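# The stop that came too late

The fault at the Jasthorpe test room lasted 2 seconds. In that time a robot arm on the Nonora project kept closing its gripper after it had been told to stop, and crushed the packet it was holding. The operator's hands were clear of the table and there were no injuries.

Driltedetti, the firm running the trials, had logged 1163 picks by February without a late stop. Its engineers first blamed the gripper motor and changed it. The fault came back 20 picks later.

The cause was in the software. When the wrist camera lost sight of an item, the controller tried to find it again before it read the stop signal. The longer it searched, the longer the stop had to wait. A safety review by Gough, an outside testing company, called the order of those steps "a plain mistake" and asked for the stop to be wired straight to the motor supply. That work is now done.

Clear surfaces remain the hardest part of the job. Driltedetti says 95 per cent of its lost sightings came with shop goods held in see-through stands. The acrylic display has three stepped tiers, and thin white reflections run along its edges and dividers, close to the Snickers bars and boxes the arm has to tell apart. Trials continue at half speed until Gough has signed off the new wiring. 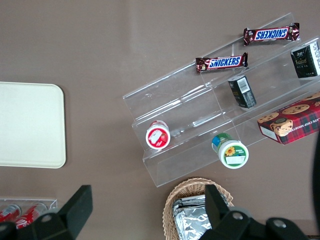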